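Old office desktops are one of the best deals going, and I will happily talk your ear off about them! Mine lives under the stairs, holds every photo my family has taken, and cost me less than a decent pair of shoes. If you want a home file server of your own, you can get there in an afternoon.

## What you need

- A used desktop that still boots
- A small SSD for the system
- 2 matching hard drives for your files
- A network cable (please don't do this over Wi-Fi)
- A USB stick for the installer

## Get the inside ready

Unplug everything, hold the power button for a few seconds, and lay the case on its side with the cover off. Work somewhere bright - a kitchen table is great.

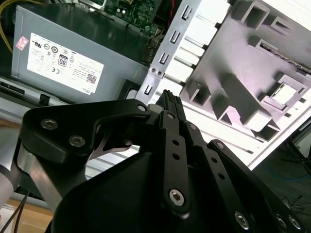

Blow out the dust before you add any parts. Then check how many SATA ports and power plugs you really have. My friend Orsolya Takács bought four drives for hers before looking, and two of them are still in a drawer.

If you're swapping the processor too, do that before the drives go in, while there's still room for your hands. Lift the lever, open the load plate, and lower the new chip straight down with its corner mark lined up. Never push on it. Then close the plate, lock the lever, and add fresh thermal paste.
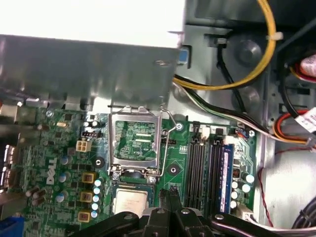

## Install the system

1. Boot from the USB stick and pick the small SSD as the target. Read the drive name twice!
2. Name the machine. Mine is Marino, and the backup box at my sister's place is Platberg.
3. Give it a fixed address in your router, so your laptops can always find it.
4. Set up the two big drives as a mirror, then make one shared folder and copy a few files over as a test.

I got almost 100 megabytes a second on plain gigabit cable, and I was grinning like a kid.

## Back it up anyway

A mirror saves you from a dead drive, but it will cheerfully delete a folder from both disks if you tell it to. Keep another copy in a different building - mine syncs every night, and I try restoring one random folder each January.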